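How to Read the Results Section of a Nutrition Cohort Study

Most papers on vitamins and minerals report their findings in the same order. The steps below use one case throughout: a magnesium intake study run at the Clunura clinic, with 343 adults enrolled and a follow-up of 72 months. The worksheet was prepared by Welington Barbosa for the Miranda reading group.

Step 1. Write down who was enrolled

Find the first table, usually titled "Baseline characteristics." Copy the number of people, the age range and the share of women. Note who was kept out. The Clunura study left out anyone with kidney disease, so its findings should not be applied to those patients.
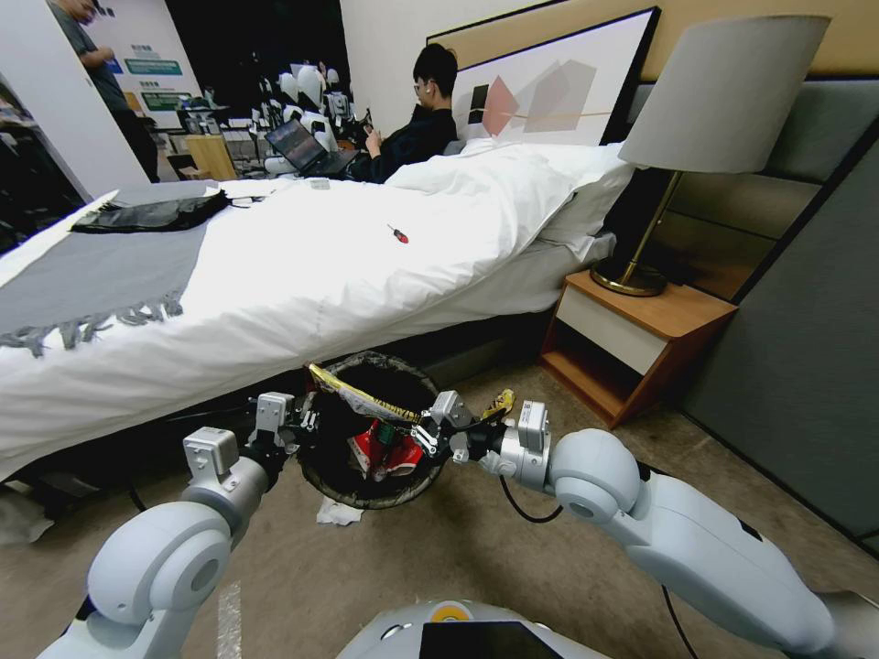
Check also whether people already taking supplements were allowed in. If they were, look for a line stating how the tablets were counted. Some papers add them to food intake and some ignore them.

Step 2. Find out how intake was measured

There are three common methods: a food questionnaire, a diet diary and a blood test. A questionnaire depends on memory. A diary is more exact but covers only a few days. Serum magnesium is easy to measure, but the body holds it within a narrow range and it can look normal when stores are low. Record the method and how many times it was used. A single reading at the start says little about year six.

Step 3. Locate the comparison groups

Intake is normally split into thirds or quarters, and the lowest group is compared with the highest. Write down the cutoffs in milligrams. If the two groups differ by less than 100 mg a day, a small error in the questionnaire can move a person from one to the other.

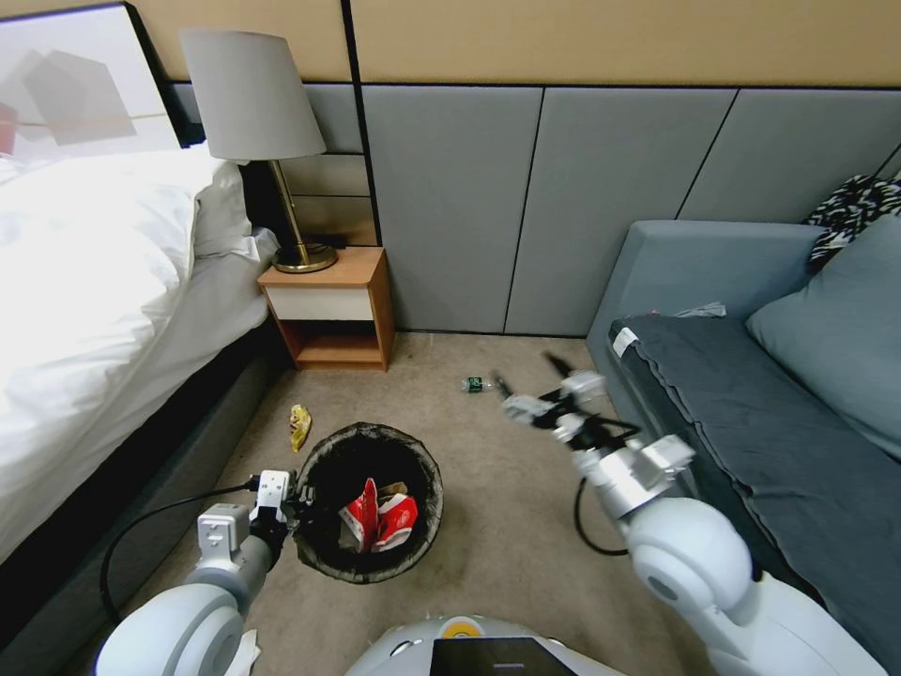 Step 4. Separate relative from absolute risk

A hazard ratio of 0.65 means the rate of events in one group was 35 percent lower than in the other. It does not say how many people were affected. Look for the event counts and divide each by the size of its group. Put both figures on the worksheet, side by side.

Step 5. List the adjustments

The footnote under the main table names the factors that were adjusted for. Age, sex, smoking and body weight should be there. Total calories should be there too; people who eat more take in more of nearly everything. The Jostum checklist has a box for each, and the Horivitz version adds alcohol and income.

Step 6. Read the confidence interval

For a hazard ratio, an interval that includes 1.0 is compatible with no difference between the groups. Copy both ends of the interval to two decimal places. Leave the "Conclusion" line of the worksheet blank until the interval has been entered.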